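Ellis Workshop Support
Ticket 168: Arm stops during bin picking, cable dress catching at wrist
Status: Resolved, monitoring
Category: Shared equipment / robot cell
Priority: Normal
Location: Stadska shared workshop, bench 4

Summary of the request
The member reports that the arm on bench 4 halts with a protective stop while picking coloured blocks from the grey bin. The stop is most frequent when the wrist turns to reach blocks near the left wall. The program and the gripper settings had not been altered before the fault began. The member requests advice on whether the joint requires attention or whether the cause lies elsewhere.

First response
Thank you for your report. Please do not raise the force limit in order to clear the stop. Until the cause has been established, the arm should be run at 20 per cent speed, with one person standing within reach of the stop button. Kindly confirm the following:
- whether the stop also occurs with the bin empty
- whether the same wrist angle is reached each time
- whether any cable has been added, removed or re-tied

Reply from member
The stop occurs with the bin empty as well as full. The wrist angle differs by a few degrees from one stop to the next. A second signal lead for the gripper was added in July and tied to the existing bundle with Brorkska hook-and-loop straps. The yellow cable was left on its original path.

Assessment
The added lead has made the bundle stiffer. As the wrist turns, the loop is drawn tight against the cover and the controller reads the extra load as a collision. A fault in the joint itself is considered unlikely, given that the stop does not recur at one fixed angle.
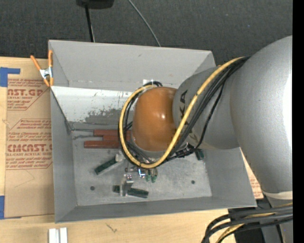 The member was asked to release the strap nearest the wrist, turn the last joint by hand control through its full working range, and re-tie the cables only at the point where they remained slack in both directions. Any thin lead hanging apart from the bundle should be brought back in with a loose strap, so that it cannot catch on a block or on the bin wall.

Second reply from member
The strap has been moved back along the arm. With the speed unchanged, 27 picks were completed without a stop. One pick was missed near the rear wall, where the gripper closed beside the block. The bin may have shifted on the bench during the earlier stops.

Further advice
The missed pick is a separate matter and concerns the bin position. Please carry out the steps below in order.
1. Check that the clamp on the bin is tight.
2. Check that the acrylic sheet under the bin lies flat and that its tape is holding.
3. Teach the bin corners again, using the Birko pointer kept in the cell drawer.
4. Save the new position under a new name and keep the old one until the next review.

Resolution
The member has confirmed that the corners were taught again and that blocks near the rear wall are now being picked. Normal speed may be resumed — in stages, and with the cables watched during the first run at each stage.

Outstanding
The cable drawing for bench 4 does not show the second signal lead. The member is asked to mark it on the printed copy and to leave the copy in the cell folder. This ticket will remain open for monitoring until the drawing has been received.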